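Subject: Re: [dalov-owners] Rear door seal and wind noise above 100 km/h

Hello all,

In March, a member from Ustbridge wrote:

> My Dalov wagon makes a whistle from the left rear door
> when I drive faster than 100 km/h. I changed the seal
> already, but the noise is the same. Is it the mirror?

I had the same whistle in my car, so I would like to share what I did. I do not think it is the mirror. In my case the door was sitting a little too low, and the upper corner did not press well on the seal.
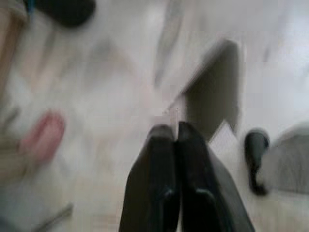 Sutville, afternoon.

The workshop in Sutville wanted 200 for adjusting the hinges. I decided to try it at home first. You need a long 17 mm wrench and one person to hold the door. Please mark the old position of the hinge with a pencil before you loosen anything, I forgot this on my first try and lost the whole evening.
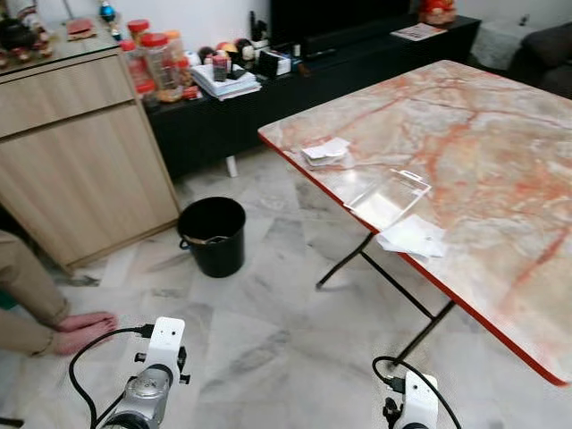 After the adjustment I closed the door on a strip of thin paper in several places. If the paper comes out easily, the seal has no pressure there. I had to move the striker inward two times before the upper corner was good.

> Also, is the Baysal seal the same as the original one?

It is almost the same, but the Baysal seal is a bit harder. In cold weather you must close the door with more force. My car has now more than 151 thousand km and I did not want to pay for the original part.

What I would do in your place, in this order:

1. Put tape over the door gap and drive the same road. If the whistle stops, it is the door and not the mirror.

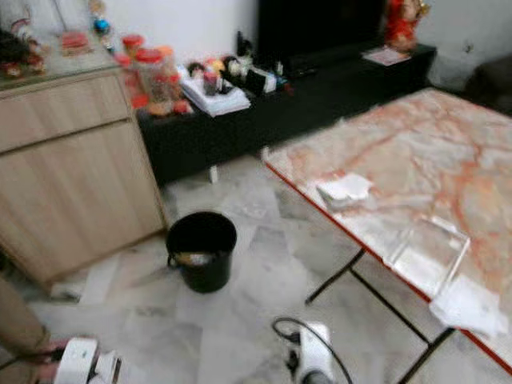 2. Check the upper corner with the paper strip.

3. Adjust the striker first, and the hinges only if it is still necessary.

Please write to the list what you find. I am also interested if the sedan has the same hinges.

Best regards from Sutville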